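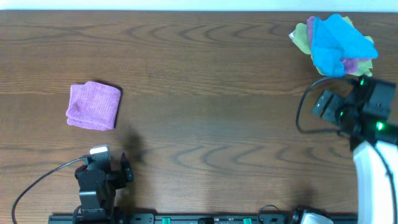 Step 1. Check the table around the two arms

Filed under: Cell Safety / Two-Arm Stations

Before a towel folding run, look at the cables first. Each one needs enough slack for the full reach of its arm, but it must not lie where a gripper closes. Keep the unfolded cloths in one pile at the far side, and put finished ones well apart from it.

Step 2. Set the speed limit

For the first 3 folds, use 300 mm/s or less. Keep one hand near the stop button.

Step 3. Stop before you reach in

Press stop and wait until both arms are still. Write the stop in the Undusine log with your name.

Questions go to Sulastri Nasution, before Friday please.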